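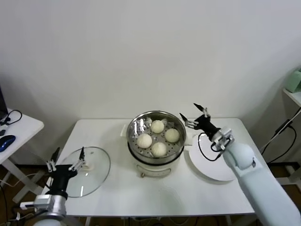 Jun 25, 2018 – posted by the bench notebook

Search this notebook Go

Budget day, so no real work. Finance wants the equipment list for next year and wants it to fit on one page, which tells you how much they enjoyed the last one.

Where we stand. The fingertips are the item I keep underestimating. In May I wrote down 40 spare pairs as "plenty" and I would like to strike that from the record. Glass lids are slippery, steel rims have edges, and buns are kinder to the fingers than anything else we hand them. Putting in for 59 this time. If anyone upstairs asks why such an odd number, it is what the line allows after shipping.

Quotes so far:

Flernadia – wrist force sensors, very nice, price on request. I requested. They want a call first. I have never had a cheap call.

Notton – same idea, uglier connector, nearly 2000 a wrist. We need two wrists. Leaning this way. The connector can be ugly in private.

Boateng – cable sleeves and clips, 46 for the kit. Approve today, please. A loop of cable at the wrist is a snag waiting for a demo day, and the floor is no better.

Lotisdale has offered us a third arm on a trial lease. Tempting until you read page four, where the lease becomes a purchase by way of us forgetting to send an email. Parked.

Kitchen goods: a second steamer, same model, so that a dented rim doesn't stop the lid task for a week. Also spare lids. Purchasing will query this under "catering" again. File it under fixtures and say nothing about lunch.

Still to do: get the Notton lead time in writing, measure the wrist flange before ordering, ask whether flour counts as a consumable.

Filed under: Equipment & Purchasing, Manipulation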